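Herkside Home & Table Forum > Dining > Show your sideboard

Black metal risers on a wood table, yes or no?

marl_and_twine
I bought a little black rack in November, perforated top, four legs, looks like a table that never grew up. My plan is to stand it on the dining table so the nice things are up high and the mail can live underneath. My sister says it looks like a shoe rack. Opinions?

oldgrout
Your sister is right. Next.

pennywhistle600
Disagree with oldgrout, as is traditional. A riser gets you back the tabletop. Mine is the Irberg, 30 inches long, and it has survived 4 Thanksgivings and a cat.

oldgrout
The cat survived it, you mean. Those bars along the floor chew up a finish. Put felt under them or enjoy your new scratches.

marl_and_twine
The table already has scratches. We call it patina when company comes.

tallowbee
I'm with Penny. What matters is what goes on top. One round thing, one tall thing, and then stop. I had nine candlesticks up there once and it looked like a séance with a guest list.

marl_and_twine
Okay, going with one round and one tall. The round one is the brown mottled pot and the tall one is the gold candelabra-type thing, which I love and my whole family has asked me to sell.

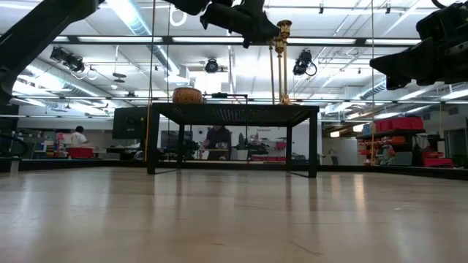

I want the gold at the right end and the pot over on the left, with some breathing room between them. I tried them side by side first and they looked like a couple not speaking.

oldgrout
Gold's too tall. Still a shoe rack.

pennywhistle600
Keep the gold. Sell oldgrout.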